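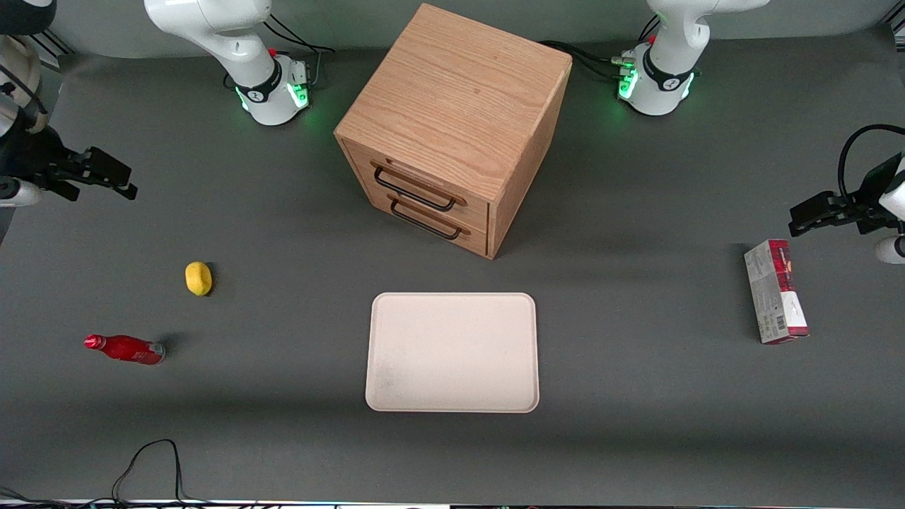
I did the bench check for our Vastham club entry on June 2, 2022, before anyone ran the tidy-up task, and mostly I'm pleased! Both arms had their green rings lit, and I'd set out the lemon, the red bottle and the box with the tray left empty in the middle, so we were good to go bar the bits further down.

Arm bases tight: OK. Chun-hung Sin went round them with me.

Cables clear of the work area: NOT OK. There's a thin black one looping across the front of the table, bottle side. Tape it down please, whoever's in first.

Drawers shut at start: OK. The top one sticks a bit (give it a wiggle).

Grippers open and empty: OK.

Stop button: OK, pressed it 5 times, stopped every time.

Speed limit: set to 200 in Plesto. Somebody had it on 552, which is far too lively for a lemon!

Tray wiped: sort of. Still a few smudges, I'll bring a cloth.

Next full check in September, sooner if we swap a gripper.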